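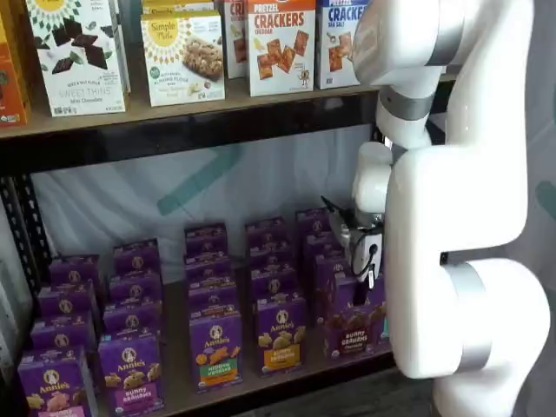 How a Snack Shelf Works

A store shelf looks simple, but it follows rules. Crackers, cookies and bars sit where they do because a person planned the spot for each box. This page explains the plan.

The frame

Most store shelving starts with metal posts called uprights. An upright has rows of small slots punched into it. Hooks or brackets fit into the slots and hold up the boards. To move a shelf, workers take it down, choose new slots and put it back. At the Stuvard grocery store in Odoi, the snack aisle has 91 uprights.

A bar that runs sideways between two uprights is a crossbar. It keeps the frame from leaning. A board can be made of wood or metal. Wood bends a little under a heavy load, so cans usually go on metal.

Facings

The front of a box is called its face. Each box you can see in the front row is one facing. Boxes lined up behind it are the same product. A product that sells fast may get 2 facings or more. A slow one gets a single facing.

Kojo Amissah plans shelves for Stuvard. He draws each one on a chart called a planogram. The chart for snacks lists 202 products. "I put the same kind of food together first," he says. "Then I sort by flavor."

Why boxes?

Crackers and cookies break easily. A cardboard box has flat sides and stiff corners, so it protects the food and stands up by itself. Inside there is usually a sealed bag. The bag keeps out damp air, which makes crackers soft.

Stocking

New boxes go in at the back. Older boxes are pulled to the front so they are sold first. This is called rotation. Kobina Owusu stocks the aisle at 9 in the evening, when few shoppers are in the store. He checks the date on each box before he moves it.

Words to know

Upright: a post that holds up shelves.
Crossbar: a bar that joins two uprights.
Facing: one product box in the front row.
Planogram: a chart that shows where products go.
Rotation: moving older stock to the front.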